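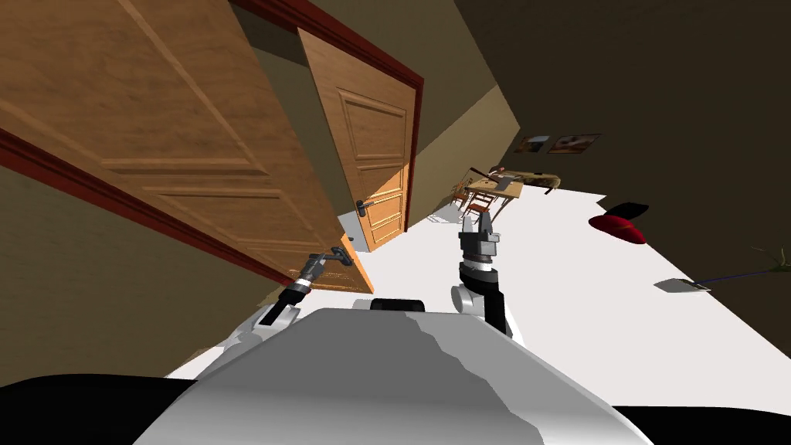

Reaching for the handle, both arms out

I went back and forth on whether to write about my thyroid at all, and then my sister pointed out that I'd already told the woman at the pharmacy, two neighbors and the man who came to look at the gutters, so I may as well tell you. I have a nodule. It's on the right side, low down, and it was found by my dentist of all people, who was feeling along my neck the way they do and stopped and went back over the same spot.

She told me it was probably nothing and that I should have it looked at anyway. So in August I went to see Deirdre Ó Dálaigh at the clinic in Flumham, who I'd been told was very thorough, and she is. She had me swallow water while she stood behind me with her fingers on my throat (a strange feeling, I'll warn you), and she asked a lot of questions about my mother's side. My mother had a goiter. We all thought it was just how her neck was.

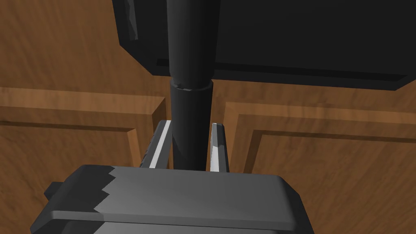 The blood work came back fine, and I'd gotten it into my head that this settled things. Dr. Ó Dálaigh was very patient with me about that. The blood test tells you how the gland is working, she said, and a lump can sit in a gland that's working perfectly well. So I needed the ultrasound too, and that meant the bigger hospital and the parking garage, and I left the house at a ridiculous hour and was 25 minutes early even so.

The ultrasound itself was easy. You lie back with a rolled towel under your shoulders and your chin up, and the gel was warm, bless them. The technician was lovely but of course she couldn't tell me anything, and I spent the whole time trying to read her face, which I don't recommend. Some of them measure a thing and hum. She hummed. 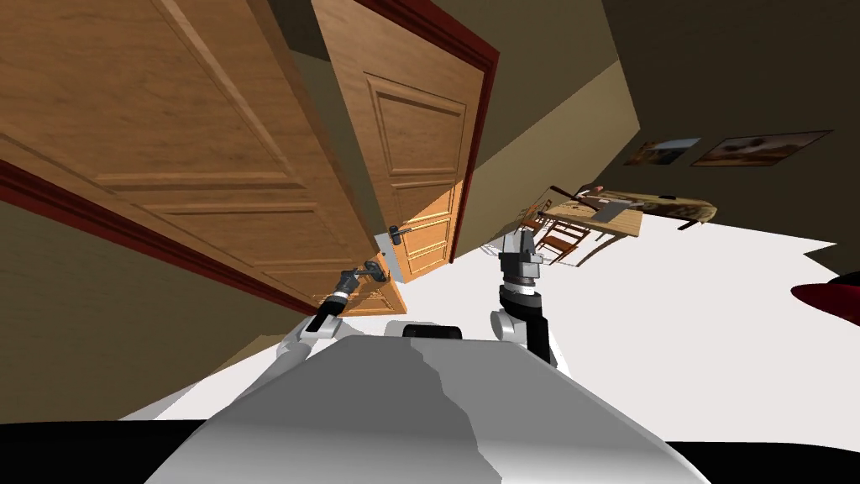
Vol. 3, No. 221

The report used the word "indeterminate," and I looked at that word for a good long while at the kitchen table. After that came the needle biopsy. I had built this up into something terrible. My friend Conall Costello had one a few years back and he told me it was like a bee sting and then a lot of pressure, and I'd say he had it right, though I would add that they ask you not to swallow, and the minute someone asks you not to swallow there is nothing else on earth you want to do. They went in more than once. I had a small round bandage and a sore neck, and I went home and had soup — cold soup, I couldn't be bothered with the stove — and slept through the afternoon.

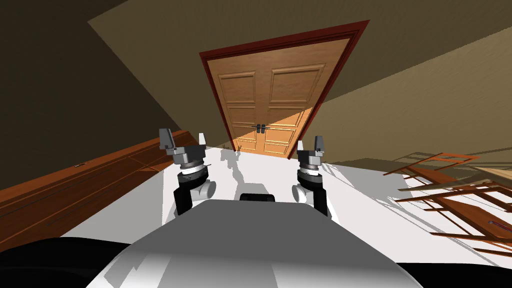
Waiting was the hard part for me. I cleaned out the linen closet. I read far too much online, and I finally made a rule that I could look things up before lunch and not after, and I mostly kept to it.

The call came while I was out back with the hose. Benign! I made her say it again and then I made her spell it, as if I didn't know how to spell benign. I go back for another ultrasound next year to see if it has grown, and if it starts pressing on anything we'll talk about what to do. For now it stays where it is and so do I.

A few of you wrote to ask what to bring to an appointment like this. I brought a shirt with a loose neck, a list of my pills, and my questions written down on paper, as mine fly right out of my head the second the door opens. I'll put up the list of questions next time, once I can find the notebook.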